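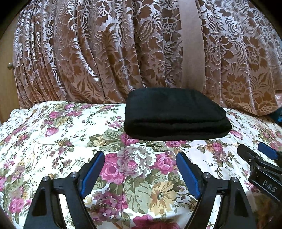 The Ulletdale Quilted Bedspread

We've sold the Ulletdale for longer than any other bedspread in the shop, and every February, when people start longing for a bit of garden, the orders pick up again. It has big, blowsy cabbage roses in pink, magenta and deep burgundy on a cream ground, with pale grey-white peonies tucked in between, a few yellow blossoms, and sage-green leaves to hold it all together. If your granny had a spare room you loved sleeping in, you'll know the sort of thing!

The quilting is stitched through on the diagonal, so the layers stay put and the spread keeps a soft, slightly lived-in look even when you've only just made the bed. We wouldn't iron it. Give it a good shake, lay it over and smooth it with the flat of your hand, and the small creases will drop out by evening (or most of them will, and the rest look rather nice).

It comes in 2 sizes, double and king, and both are cut generously enough to hang well down the sides. Matching pillow shams are sold separately in pairs. The filling is light, so in winter you'll want a proper duvet underneath, while from late spring onwards plenty of our customers use it with just a sheet.

Washing: cool, gentle cycle, with nothing else in the drum. Dry it over a line if you can, folded over once, and turn it halfway through. Please don't bleach it, the burgundy won't thank you.

As for what goes with it, plain dark towels at the foot of the bed look very smart against all those flowers, and our black Plollov bath towels are the ones we reach for. Curtains are best kept plain too, and long.

Delivery takes 3 to 4 working days. If you'd like a swatch first, write to Deividas Kairys at the Stelluvport shop and he'll pop one in the post.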